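How to Read a Retailer's Hiring and Headcount Figures in an Earnings Release

Retail companies give employee numbers in several places, and the numbers rarely match. The steps below show how to pull them into one sheet and compare them with sales. They assume you already have the last two annual reports and the latest quarterly release. The worked figures come from Rorlow, a regional grocery chain used throughout this series.

Step 1. Find the base count

Open the annual report and search for "employees" or "associates". The count is usually in the business section, near the front. Copy the number, the date it applies to, and the exact wording around it. Some companies report total people on payroll. Others report full-time equivalents, where two half-time workers count as one. Do not mix the two in one column.

Rorlow reported 1547 employees at fiscal year end, full-time and part-time combined.

Step 2. Record the store count for the same date

Use the store count at period end. The average for the year will give a different ratio. Rorlow had 48 stores at the same date, so the result is 32.2 employees per store. Warehouse and office staff are inside that number. If the company splits them out, keep a second ratio for store staff only.

Step 3. Separate announced hiring from net growth

A press release about a hiring event gives gross hires. It does not subtract people who leave. Rorlow announced 200 openings in September, ahead of the holiday season. Enter this in its own column marked "gross, announced" and leave the net column blank until the next annual report.

Check whether the jobs are seasonal. The word may appear only once, often in the last paragraph.

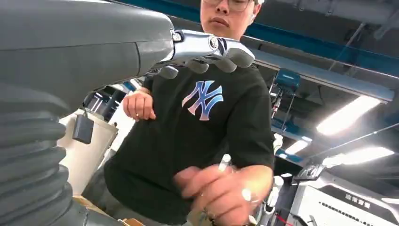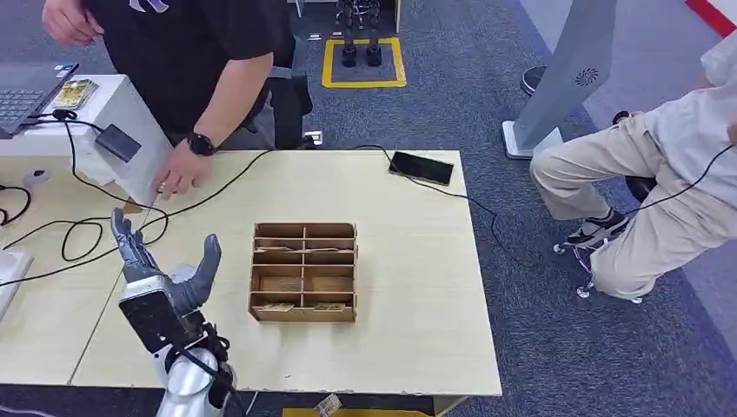 Step 4. Match labor cost to the period

Few grocers show wages as a separate line. Look first in the notes, then in management's discussion of selling, general and administrative expense. If the text says expense rose "due to higher store labor", note the change in basis points and the quarter. One basis point is 0.01 percent of sales – a rise of 30 basis points means 0.3 percent of sales.

Remember that some chains book warehouse labor in cost of goods sold. Hiring at a warehouse such as Rorlow's Honton site will then show up in gross margin.

Step 5. Adjust for openings and closures

New stores are staffed before they sell anything. Training wages fall in the quarter before opening, so expense rises first and sales follow. List each opening with its planned quarter. For Rorlow the only one this year is Irnthorpe. Mark the quarter before it and read that margin separately.

Step 6. Write down what you could not confirm

Add a notes column. Typical entries:

Count includes part-time staff, split not given
Seasonal share of announced hires unknown
Store count taken from web page, date unclear

Update the sheet after each release and keep the old values. Companies restate headcount after a sale or merger – an overwritten cell hides the change.

Spreadsheet layout by Merike Rebane. Corrections to Step 4 from Getachew Yimer.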